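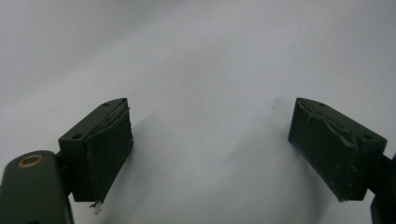
Laundry & Linen

White sheets, and what I no longer believe about them

December 11, 2024
3 min read

Every winter I get the white bedding out, hold it up at the window and decide that it has gone grey. Then I read what everybody says to do about it, and most of what everybody says is rubbish. I have tried a good deal of it over the years, on two double sheets, a handful of pillowcases and a tablecloth that only comes out when there are more than six of us. What follows is what I still do and what I have dropped. Your water may be softer than mine and your sheets may be better.

Is it grey at all?

Start by checking. A white sheet on a dull afternoon, in a room with cream walls, looks like old porridge whatever you have washed it in. Take it outside or to the biggest window, and lay a sheet of plain printer paper on it. If the two look much the same, put the sheet back on the bed and spend your money on something else. I did this with the pair I was sure were ruined and one of them was perfectly all right. The other had a yellow patch at the pillow end, and that's a different problem with a different answer.

The overfilled drum

I am suspicious of any tip that costs nothing and claims to fix everything, but this one has held up for me. My old Stivberg says on the door that it will take a king-size set and towels together. It will, in the sense that the door shuts. What comes out is a wet rope with a dry middle and streaks of powder in the folds. One double sheet, its pillowcases and nothing else gives a much better wash. Leave enough room to get your hand in flat above the load. If you can't, take something out.

Do the duvet cover up before it goes in, or you will be fishing socks and pillowcases out of the corners afterwards.

Vinegar and bicarbonate

Please stop putting these in together. They fizz, it looks like work being done, and once the fizzing stops you have slightly salty water. Used on its own, a little bicarbonate in the wash does seem to help with musty pillowcases, or at least they smell of less. Vinegar in the rinse drawer is supposed to soften towels. I couldn't tell the difference on mine, and I have read enough grumbling from repair people about rubber door seals that I don't bother now. Never let vinegar anywhere near bleach. That one isn't a matter of taste; the fumes are dangerous.

Whitening powders

I bought a tub of Drendik because it had 3,735 reviews and nearly all of them were glowing. I then sat and read a couple of pages of them, and a surprising number were written before the person had washed anything. "Arrived quickly" is no use to me.

Mine went into a bucket of warm water with the yellowed sheet, overnight, stirred with a wooden spoon when I remembered. It came out better. Was it better than a long soak in my ordinary biological powder would have made it? I did the other end of the same sheet that way the following week (yes, half a sheet in a bucket, and a wet floor) and I would not like to bet on which end was which. So I use up the tub on collars, and I won't be replacing it.

Two things to watch if you do soak. Make sure the powder has dissolved before the cloth goes in, and keep oxygen-type whiteners away from silk and wool altogether.

Chlorine bleach

It has its place, and the place is the drain. On cotton, used weak and rinsed well, it will whiten, but it also wears the cloth, and on anything with elastane or polyester in it you may end up more yellow than when you started. The fitted sheet I killed with it went along the elastic first.

The pillow-end patch

Yellowing where heads and shoulders go is mostly skin oil, sweat and whatever you put on your face at night. A whitener goes straight over the top of it. Rub a little washing-up liquid into the patch, dry cloth, with your fingers, and leave it for half an hour. Then wash as hot as the label will allow. Check it before you dry it, and if you can still see a shadow, go again.

I used to wash everything at 30 and feel pleased with myself. I still do, for clothes. Sheets get a hotter wash.

Line or dryer

Sunlight does whiten cotton. I was ready to be rude about this, and I can't be. From April onwards mine go out damp, doubled over the line by a third of their length so that the crease isn't down the middle, and they come in brighter. In winter there's no sun worth mentioning and a sheet on the line here stays wet until it's dark, so they go over the doors or into the dryer. Dryer balls, I remain unconvinced. They make a terrible racket and the sheet still wraps itself round everything. Stopping the machine halfway and shaking the sheet out works better — it's a nuisance, but it works.

Creases

A sheet that has been lying crumpled in a basket will keep faint ripples in it however carefully you smooth it with your hands. If you mind, iron the top foot of the flat sheet, the part that turns over, and the pillowcases. Leave the rest. Linen spray from Lyons is water with a smell in it as far as I'm concerned, and a plant mister filled at the tap does the same job.

Fold while there is still a bit of warmth in the cloth. The tablecloth I roll round a cardboard tube, and it has come out with no fold lines for several Christmases running.

Storing them

Don't use plastic bags. A clean old pillowcase is fine, with the set folded inside it. Bare wood shelves can mark white cotton over time, so I line mine with plain white paper and change it when it starts to look tired. I was once told to use only acid-free tissue. For a christening gown, perhaps. For a sheet that will be slept on within a month, no.

Thread count, while I am complaining

The Nurneseck outlet had a set marked 2,000 thread count. I don't see how anybody would fit that many threads into an inch of cloth unless they were counting very generously. Feel it, hold it up to the light, look at the hems. A plain cotton sheet with a decent hem will take far more hot washes than a slippery one with a big number on the packet.

Recent in Laundry & Linen
Getting candle wax out of a tablecloth
Do you need to wash new towels first?
Fitted sheets: three ways to fold them, one of them worth doing
Moth balls, cedar blocks and lavender bags compared
Why your pegs leave marks
34 stains and what we did about them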